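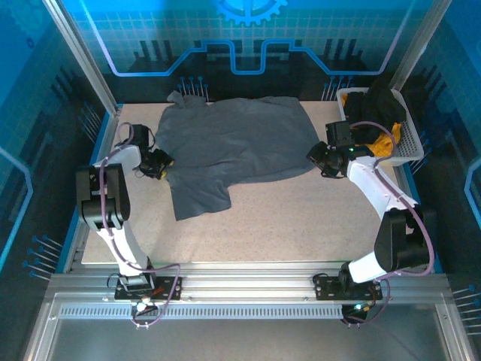
Where do shirts go once they are folded?
On the shelf by the door, sorted by size, with the collar facing out. Anything with a stain or a missing button goes back to Radka first.
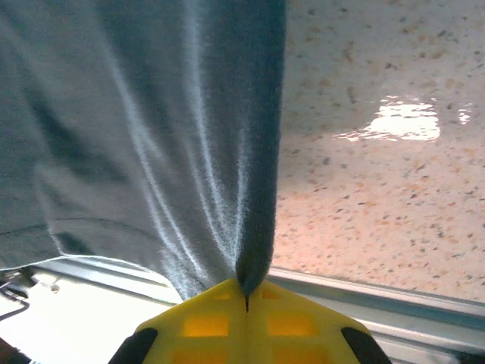
Linen and Clothing Room Team

Minutes of the May meeting
Present: Viorica Lazarević (chair), Azra Mladenović, Damir Tomić, Radka Radulović
Apologies: Krisztina Gulyás
Start: 4:15 p.m.

1. Last minutes
Agreed with one change. The dryer sheets were ordered by Azra, not Damir.

2. Folding
Azra reported that T-shirts are still being folded two ways and the stacks do not match. After some discussion it was agreed to use the long fold for all adult shirts: face down, sides in, sleeves back, then up from the hem. Children's shirts can be folded in half. Wrinkled shirts should be smoothed by hand on the table before folding. Damir asked if they should be ironed. Agreed no, except for shirts with collars.

3. Towels
Radka would like towels picked up by a corner and shaken out before they are laid down. Terry towels hold lint and it ends up on the dark shirts. Towels and shirts will be folded at separate times from now on, towels first. Bath towels are to be stacked in piles of 8. Hand towels stay in the drawer.

The Lurnetti towels came back from the wash smaller than expected. Viorica will write to the supplier and ask about an exchange. Until then they go out as hand towels.

4. Baskets
Baskets are being left half sorted at the end of a shift. Whoever starts a basket finishes it or puts a note on it with the time. Damir has seen price lists from Prusten and Botmont. Botmont is cheaper but only sells in lots of 6. The team preferred to wait until the shelving is paid for.

5. Stock
Radka counted 100 bath towels and over 100 adult T-shirts. Mediums are low. Yellow and black items are to be kept out of the light wash, as two pillowcases were spoiled last month.

6. Other business
The label printer is out of tape. Azra has 4 rolls at home and will bring them in. Krisztina sent word that she can take the early shift again once her classes finish.

Actions
Viorica: letter about the Lurnetti towels
Azra: label tape, fold instructions for the wall
Damir: ask Matić for a date for the shelving
Radka: list of sizes needed

Meeting closed 5:05 p.m. Next meeting same time, same room.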